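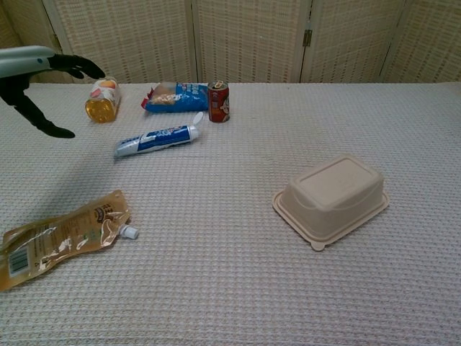
Alguém aqui já pagou por um daqueles tratamentos de "ativação têxtil" para toalhas de favo? A Cinemside anda a vender uma saqueta que, segundo eles, aumenta a absorção dos tecidos waffle "desde a primeira utilização". Tenho um pano branco desses, o dos quadradinhos, a cobrir a mesa, e comprei duas toalhas de banho do mesmo género em fevereiro. O preço da saqueta é 20 euros. Vinte euros por uma coisa que, pela lista de ingredientes, me parece ácido cítrico com perfume. Antes de deitar dinheiro fora queria ouvir quem já experimentou, de preferência sem copiar o que vem na página do produto.

marta_dos_linhos escreveu:
Experimentei. A toalha ficou a cheirar a limão e secava o mesmo que antes. Depois lavei outra igual três vezes só com detergente normal, sem amaciador, e não lhes noto diferença nenhuma.

tear_manual escreveu:
Vou discordar um bocado. O waffle de algodão novo vem quase sempre com acabamento de fábrica (silicone, amaciadores catiónicos, depende da tecelagem) e esse acabamento repele a água. Um banho ácido pode ajudar a soltar parte dos resíduos, sobretudo em zonas de água dura. Portanto a saqueta não é necessariamente banha da cobra. O preço é que é um disparate.

quim_da_lavandaria escreveu:
O ácido cítrico tira calcário. Silicone não tira. São duas coisas diferentes e metade destas marcas vive de as confundir. Trabalhei muitos anos em lavandaria de hotel e o que fazíamos com roupa nova era lavar a 60, pouco detergente, enxaguamento extra, zero amaciador. À terceira ou quarta lavagem já absorvia bem.

tear_manual escreveu:
Eu escrevi "parte dos resíduos", não escrevi silicone. E há tecidos waffle com mistura de poliéster que a 60 ficam uma miséria. Convém ler a etiqueta antes de mandar toda a gente pôr a máquina a ferver.

quim_da_lavandaria escreveu:
60 não é ferver.

pano_cru escreveu:
Quem abriu o tópico tem razão em desconfiar. Fui ver a página da Cinemside e falam de um ensaio com "absorção até 239% superior". Superior a quê? A uma toalha por lavar? A um saco de plástico? Não dizem o peso do tecido, não dizem quantas lavagens, não dizem quem fez o ensaio. Um "até" à frente de um número dá para tudo.

marta_dos_linhos escreveu:
Também reparei nesse número. Perguntei-lhes por mail e mandaram-me um cupão de desconto.

ines_b77 escreveu:
Pois eu usei e gostei. As minhas toalhas são da Benkirane, já tinham uns dois anos, estavam duras como cartão e ficaram bem mais macias. Não medi nada, mas sei o que sinto nas mãos. Aqui há sempre a mania de que quem compra uma coisa foi enganado.

quim_da_lavandaria escreveu:
Ines, toalhas de dois anos, duras: isso é calcário e detergente a mais. Aí acredito que tenha resultado. Vinagre branco teria feito parecido por uns cêntimos.

ines_b77 escreveu:
E a casa a cheirar a salada. Cada um sabe de si.

tear_manual escreveu:
Cuidado com o vinagre em todas as lavagens, há quem se queixe das borrachas da máquina.

pano_cru escreveu:
Já agora, o encolhimento. O favo encolhe muito mais do que um tafetá, é da própria estrutura. Comprei um pano de mesa da Jasdale com 200 cm de comprimento e depois da primeira lavagem já não chegava às pontas. Na embalagem vinha "pré-lavado". Desde aí compro sempre acima da medida e ignoro o que está escrito na caixa.

O autor do tópico respondeu:
Obrigado a todos. O da mesa também encolheu, mas como o comprei grande continua a tapar o tampo. Fiz uma coisa tosca no lava-loiça: uma colher de água em cima de cada toalha nova, uma lavada duas vezes e outra por lavar. Na que estava por lavar a água ficou ali em bola um bom bocado. Na outra desapareceu logo. Sem saqueta nenhuma. Não serve de prova para ninguém, mas para mim chega e os 20 euros ficam na carteira. Ines, se for calcário acredito no teu resultado, o meu caso é outro.

ines_b77 escreveu:
Justo.

tear_manual escreveu:
Falta repetires com a mesma toalha antes e depois. Duas peças diferentes podem vir de lotes diferentes.

marta_dos_linhos escreveu:
E na Ekgate alguém sabe se os waffle são mesmo 100% algodão? Na loja dizem que sim, na etiqueta só vejo "fibras naturais".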